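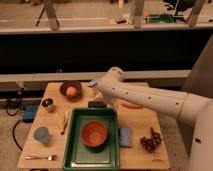 Our practice table, arm between the maroon bowl and the green tray

Arm stops too high above the objects — student project

Hello everyone. I am in a student team and we prepare a table-clearing task for the Borumum competition in December. The arm must take small kitchen things and place them on the tray. In simulation we made 1,000 runs and it was very good. On the real table the gripper goes to the right place from left to right, but it stops too high and closes in the air. With the sponge it is the worst. Is it our calibration or our code? Our organizer says we may not change the arm, only the program.

Posted by Prutano
341 views

Cirum
Check first which point your program moves. We had the same colour of problem last year — our code moved the wrist, and the fingers were 105 mm further than we believed. Touch the bare wood with closed fingers, write down the height the program shows, and compare it with your table height. Do this at three or four places, as a table is seldom level.

tablefan
Buy a better camera.

Adamczyk
I agree with Cirum about the touching test. Also look at how you calculate the height of flat things. If you take one average height for all objects, a sponge will get the height of a bowl. We recorded 2,000 grasps in our club before we noticed this. Please go slowly when you test near the wood.

Reading time: 1 minute
Last updated: November
Contact | Copyright | Back to top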